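Plulel 外汇远期与期权对冲终端 产品说明

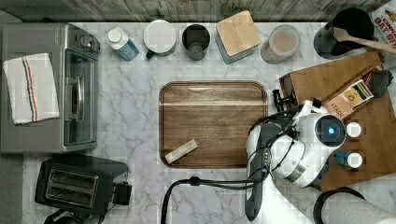
文/Hauke Vogler Estgate 产品文档组 一月修订

产品概述

Plulel 是 Estgate 面向进出口企业财务部门提供的外汇风险管理终端,覆盖即期、远期、掉期和普通欧式期权四类业务。系统将企业的应收应付敞口、已成交合约和授信占用放在同一账簿内核算,按币种和到期日汇总净头寸,并生成对冲建议单。建议单须经人工复核后方可转为询价指令,系统不自动下单。

本页适用于 Plulel 标准版和 Plulel 集团版。两版共用定价引擎,区别在于账簿层级、审批流和接口数量,详见“版本与配置”。

适用范围

适合有经常性外币收付、结算周期在一年以内、内部已设立汇率风险管理制度的企业。仅有零星换汇需求的企业,使用开户银行的网上银行即可满足要求,无须部署本产品。

不支持以下业务:障碍期权、亚式期权、目标可赎回远期及其他路径依赖型结构;无真实贸易或投融资背景的投机性交易;加密资产。

定价与行情

即期行情由 Tralley 行情网关接入,标准版支持 124 个货币对,集团版支持 152 个。行情中断超过 15 秒时,报价栏转为灰色,询价按钮停用,已提交但尚未确认的询价单自动作废,需重新发起。

远期价格按即期中间价加掉期点计算。非标准到期日的掉期点在相邻两个标准期限之间线性插值,插值按自然日进行,遇任一货币所在地假日时顺延至下一共同营业日;若顺延后跨月,则改为向前调整。用户可在合约详情页查看插值所用的两个端点及各自取值时间。

期权采用 Garman-Kohlhagen 模型定价。波动率曲面由平值、25Delta 风险逆转和 25Delta 蝶式三组报价构造,期限之间按总方差插值。曲面由后台每个交易时段更新,用户不能手工改动,但可以在情景分析模块中叠加平移量,观察权利金和 Delta 的变化。

终端显示的价格为参考价。成交价以对手银行的确认为准,两者之差记入成交偏离报表。

敞口管理

敞口数据有三种录入方式:手工逐笔录入、表格文件导入、通过 Heitmann 接口从企业资源计划系统同步。每个表格文件上限为 300 行,超出部分需拆分。导入时系统校验币种代码、金额、预计收付日和合同编号四个字段,任一字段不合规则整行退回,其余行正常入账,退回原因写入导入日志。

敞口分为“已确认”与“预测”两类。已确认敞口指已签署合同或已开具发票的收付款项,预测敞口指预算口径的未来现金流。两类敞口可分别设定对冲比例区间。预测敞口转为已确认后,原有对冲合约的关联关系保留,无须重新指定。

同一法人主体内,同币种、同到期月份的收款与付款默认轧差。如因外汇管理或税务要求不得轧差,可在账簿属性中关闭该选项。关闭后历史报表不作追溯调整。

对冲会计支持

系统可生成套期关系指定文件,内容包括被套期项目、套期工具、风险类型、套期比率和有效性评估方法。有效性评估提供主要条款比较法和回归分析法。回归分析所需的观测区间由用户指定,系统对样本不足的情况给出提示,但不阻止提交。

公允价值变动按日计算,远期要素与即期要素分别列示。期权的时间价值可单独拆分,导出至总账接口。会计处理的最终判断由企业及其审计机构作出,系统输出仅作底稿使用。

限额与审批

限额按对手银行、币种、期限和交易员四个维度设置,任一维度触限即拦截询价。限额占用按名义本金乘以风险系数计算,系数表由企业风控岗维护。修改系数表须双人复核,修改前后的数值均留痕。

审批流在标准版中固定为两级,在集团版中可配置为一至五级,并可按金额区间分流。审批人离岗时可设置代理,代理期限届满后权限自动收回。审批意见为必填项。

版本与配置

标准版:单一法人账簿;124 个货币对;两级审批;表格导入;日终估值报表。

集团版:多法人账簿及合并视图;152 个货币对;可配置审批流;表格导入及 Heitmann 接口;日终与日间估值报表;内部资金池背对背交易登记。

标准版升级至集团版时,原有账簿转为一级子账簿,合约编号不变。升级期间询价功能暂停,存量合约的查询和报表导出不受影响。

部署要求

支持本地部署和专有托管两种方式。本地部署需数据库服务器与应用服务器分离,应用服务器与 Tralley 网关之间须有专用线路或加密通道。服务器时钟须与统一时间源同步,偏差过大时,行情时间戳校验将失败,报价栏按行情中断处理。

客户端通过浏览器访问,不需安装插件。登录采用口令加动态验证码,集团版另支持企业单点登录。

报表与数据留存

标准报表包括净敞口表、合约明细表、到期现金流表、估值损益表、限额占用表和成交偏离报表。各报表均可按账簿、币种和到期月份筛选,导出格式为表格文件或 PDF。自定义报表仅支持现有字段的组合,不支持用户编写脚本。

操作日志与成交记录的留存期限由企业在部署时设定,设定后只能延长,不能缩短。

风险提示

对冲交易可锁定或限制汇率变动的影响,也可能使企业放弃有利的汇率变动。远期合约到期前平仓可能产生损失,卖出期权的潜在损失可能超过所收权利金。情景分析结果依赖输入参数,不构成对未来汇率的预测。

订购与技术支持

订购前需提交业务规模说明、账簿结构图和现有系统接口清单,由 Estgate 实施部门出具配置方案。试用环境使用延时行情,不连接对手银行,试用期内录入的数据可在正式部署时迁移。技术支持工单请注明版本号、账簿编号和问题发生的时间;涉及价格争议的,另附合约详情页导出文件。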